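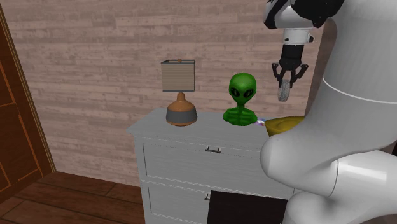 Inby 3 review: tidying a dresser, the hard way

I own a dresser. Things collect on it. For years I have been told that a robot will soon put those things away, so when Wadeo released the third version of Inby, its simulator for household chores, I paid my 400 dollars and went looking for the date I could stop doing it myself.

For anyone who hasn't met it, Inby is software. You get rooms, furniture, a library of 421 household objects and a robot arm, and you find out whether your control program can tidy up without wrecking the place. The rooms are the Hirvonen set, all plank walls and dark doors, like a rental cabin whose owner got a very good deal on boards. The clutter comes from the library, and whoever picked it has been in my house. One dresser came up with a lamp, a yellow bowl, a disc and the green bust of an alien. I have never owned the alien, but I recognize the general approach.

The chore I bought it for is called Clear Surface. Pick up a small thing, put it in or next to a bigger thing, leave everything else where it was. My niece could do it at three, under protest.

Setup

Installation took an evening and one reboot I can't explain. The manual is good until the page on contact settings, where it turns into a physics paper and stays that way. Set the friction too low and everything leaves the gripper like soap. Set it too high and the arm could carry a piano by the varnish. The default is somewhere in between and I'd leave it there until you have a reason.

Wadeo sells a planner called Prolix to go with it, and the trial copy is worth a look. You type what you want done and it breaks the job into moves, with comments. The comments are long. I asked it to move a bowl and was given four paragraphs on bowls.

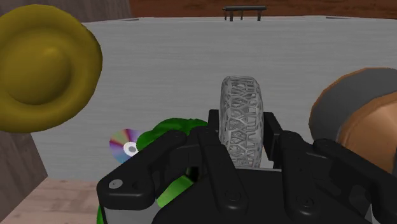 How it does the work

I left Clear Surface running for 1000 tries with the stock program and went to bed. By breakfast I had a log file and a strong sense of kinship with the arm. Lone objects with room on all sides went well. Trouble started when two things sat close together, and on a dresser everything sits close together. A lattice wheel next to something lumpy and green is a nice test of this: you want one, you are likely to disturb the other, and the fingers block your view of both.

That wrist view is the best thing in the package. Watching over the gripper's shoulder, you see how little it has to go on. I stopped shouting at the screen once I'd spent an hour there.

Shiny things are lovely to look at and awful to pick up, at least with two fingers and a flat disc. Wadeo says an update is coming in September. I'd also like a decent undo button, and a way to turn off the success chime, which plays for each object and carries through a closed door.

Would I buy it again? If you write control software, sure. It's cheaper than an arm and it can't scratch your furniture. If you want the dresser cleared, 400 dollars buys a great many baskets.
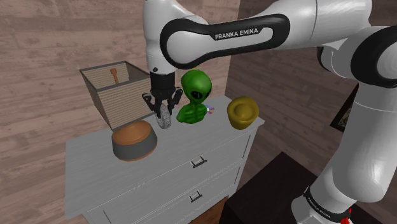

Can a program that clears the dresser in Inby clear the one in my bedroom?

Only with a lot more work, and I wouldn't promise it then. You would need an arm, somewhere solid to bolt it, cameras that cope with your lighting, and many more tries on your own belongings. Treat a good score in the simulator as permission to start. Mine is still covered in receipts, and I'm doing it by hand on my next free evening.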